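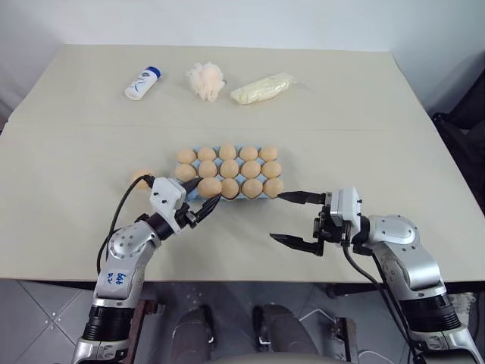
Bottle, puffy peach and white thing, yellow package, one table.

Clarno Conversions

Hi! I keep a list of old buildings that got turned into something else (or were supposed to be), and this is the notes file that goes with it. It started as a spreadsheet for my own use when the Senness mill went up for sale, and then people kept asking me for copies, so now it lives here.

What you get

One file, conversions.csv, with 151 rows. Each row is a building, with its old use, its new or planned use, the year it was built, the developer, and where the project stands. Old uses are mostly warehouses, schools and banks, plus 7 churches. New uses are apartments, apartments and more apartments, with a hotel now and then!

Where it came from

Planning board packets, mostly. I read them at night with a cup of tea. Soledad Palma typed in everything from before the city put its packets online, and Giorgia Pace fixed my addresses on the Palumbo side of the river, where the street numbers restart for no reason I can find.

Things to watch out for

The units column is whatever the developer said at the first hearing. The Fidora building is in there with 60 and I know that number has changed twice, I just haven't settled on how to store it. Blank means I couldn't find a number, so please don't read it as zero. Status "stalled" is my own call (no permit activity since the last August packet I read).

Square footage is gross, except for the old telephone exchange, which is listed at 1400 and is only the ground floor.

Using it

Take it, map it, put it in your newsletter. A link back is nice. If you spot a wrong row, open an issue and tell me which packet you're looking at.

Last update 11/11/22: added the two school buildings on the east side and merged a duplicate bank.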